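From: Tharushi Bandara
To: Collholm household list
Date: May 1, 2026
Subject: Re: Sheets on the big bed

Chathurika Haque wrote:
> I'm making up the bed in the room at Collholm and the fitted sheet
> keeps going slack on the wall side. Is it the right one? The cupboard
> has the green Akitz ones and a pile of white ones with no label.
> Also, can I fold clothes on the bed once it's made, or does that have
> to be done somewhere else? And are the red marks on the wall meant to
> be cleaned off before the new people come?
>
> Chathurika

Hello Chathurika, and all,

Yes, use the green one. The white ones belong to the old beds and are too shallow for this mattress. They should have gone to MacPherson in April and I will take them over when I next have the car.

The slackness is mostly down to the order you do the corners in. Start with the two against the wall, while you can still pull the mattress towards you, then push it back and do the near side. If you begin at the near side you end up leaning across the whole bed and the far edge never gets tucked properly.

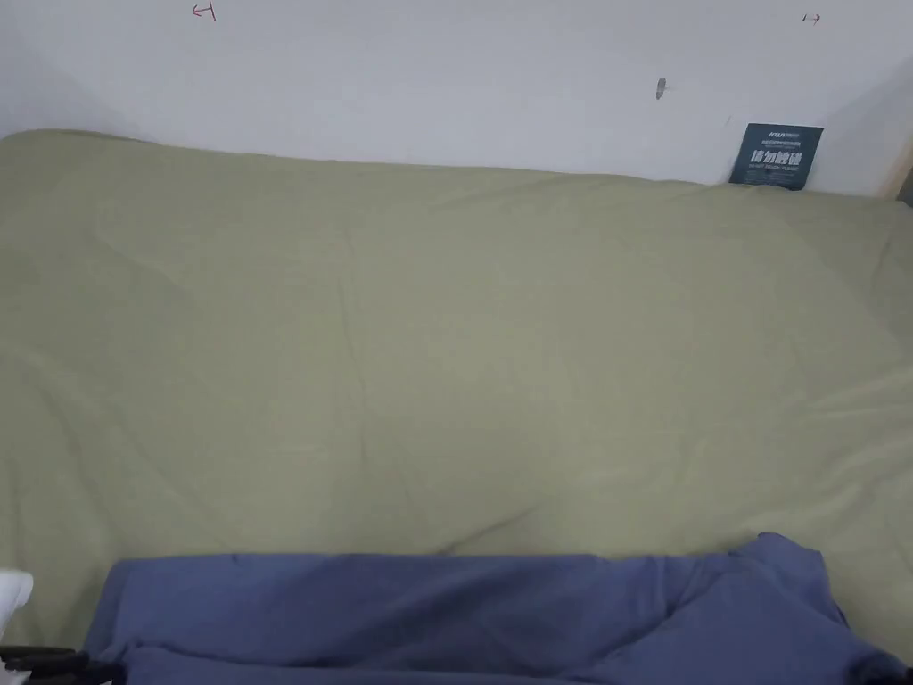

Pull from the middle of each side as well as at the corners. A few creases don't matter. I used to iron these sheets and stopped, it took most of an evening and they looked the same again after one night. Wash them at 40 and take them out of the machine straight away -- if they sit in the drum overnight you will have creases that no amount of pulling gets rid of.

Please leave the red marks on the wall alone. They are only small, and Brinov want them kept until they have finished measuring up. The grey scuff is another matter and can be wiped with a damp cloth. Don't use the cream cleaner, it left a shiny patch in the hall.

If you move the little sign with the Chinese writing while you are tucking in, stand it back up against the wall at the headboard end.

On folding clothes, the bed is fine and I do it there myself. It is the only flat surface in the room big enough for a jumper with its arms out. Put the sheet on first, then fold, and go over it with your hand afterwards for fluff. Dark things are the worst for that on the green, so shake them before you lay them down. Look round for your phone before you leave the room, too. I have walked down to the bus without mine more than once.

The replacement sheet from Akitz has been ordered, item 3515. It came to over 280 with the spare pillowcases and I have put it on the house account.

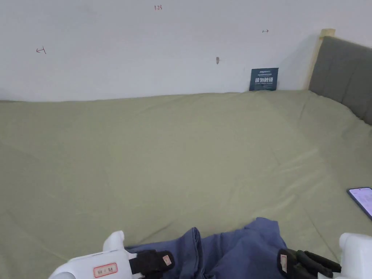 Still to do before the new people come

- White sheets to MacPherson (me)
- Wipe the scuff (Chathurika, if you have time)
- Vacuum along the headboard
- Put the key back on hook 3

Tharushi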